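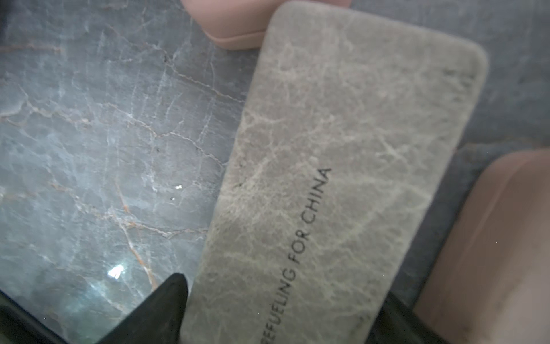
Tolell Stone Care Kit

Item no. 613
Made by Wemano. Sold and shipped by Vasilakis Home Supply.

If you have a marble counter, you already know the feeling of coming down in the morning and finding a pale ring where someone set down a glass of orange juice the night before. We have had marble in our own shop kitchen for 12 years, and we have loved it and worried over it in equal measure the whole time. The Tolell kit is what we reach for ourselves, and it has been one of our steadiest sellers since we first put it on the shelf (right next to the register, where people kept asking what it was!).

The kit takes care of the everyday side of owning polished stone. There is a gentle cleaner for daily wiping, a sealer to put on a couple of times a year, and a fine polishing powder for those dull little spots that lemon, wine and vinegar like to leave behind. The powder works on light etching only. A deep scratch or a chip is a job for a stone shop, and we would much sooner tell you that now than have you rubbing away at it all weekend.

What comes in the box

Daily cleaner, 10 oz spray bottle
Sealer, 8 oz bottle
Polishing powder in a screw-top jar
Two soft cloths and one felt pad
Printed instruction card

How to use it

Clear the counter and wipe it down with the cleaner, then let it dry completely - overnight is best if you can stand to leave it alone that long. Spread the sealer thinly with one of the cloths, wait 10 minutes, and buff off whatever is left sitting on top. Try a small corner first, especially on dark stone or anything with a honed finish. Keep the kitchen window open while you work.

Good for marble, travertine and limestone. The cleaner and sealer are fine on granite too, but please leave the powder in its jar for that one. Not for use on wood, laminate or painted surfaces.

Goes well with

Kodine felt dots, for the bottoms of vases and lamps
Wemano cloth refill, pack of 8

Refills of the cleaner and the sealer are sold separately. Unopened kits can be returned to us within 12 weeks, and we are always happy to talk stone over the phone if you aren't sure what you have.

Page last updated September 9, 2018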